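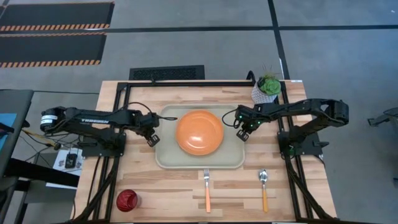

Lokness lists Jurkden rowhouse conversion for lease

13 March 2024

Property manager Lokness has put a converted four-story rowhouse in the Jurkden district up for lease, with occupancy available from April. The listing covers the full building, including a rear parking court and a basement unit with a separate entrance.

The house was bought two years ago by Medeck, which holds 44 residential properties in the city. Medeck replaced the roof, rewired all floors and divided the top level into two bedrooms. The original staircase and front windows were kept under the terms of the local preservation permit.

Lease terms run from one to 5 years. Tenants on terms of three years or more may sublet the basement unit with written consent. A nonrefundable application fee is not charged, but a holding deposit of $1,000 is due when an offer is accepted and is credited to the first month's rent.

Viewings are by appointment and last 15 minutes. The nearest transit stop is Salazar Street, one block south. Lokness said floor plans and the permit file can be requested from its leasing office.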